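Pemden Public Restroom Upgrade: Progress Report to the Hesen Fund, January

Work at the Gavalas Street building is on schedule. The old supply line was taken out in the first week and replaced as far as the street valve. Parts of it dated from 1870. We found one cracked section under the entry step that was not in the survey, and replacing it used 400 dollars of the contingency.

Nalta has delivered 11 of the low-flush toilets on the order. The rest are due next month. Delivery was split at our request to save on storage.

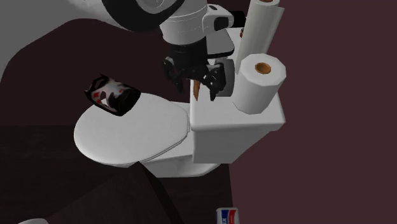 The visitor survey closed on Friday with 253 responses. Most asked for longer opening hours in the evening. Lighting on the path from the parking lot came second. The path is outside the grant, and we have passed those comments to the town.

Two items are still open: the revised quote for floor drains and the permit for the outside sign. We expect to submit the second payment claim once the drain quote is signed.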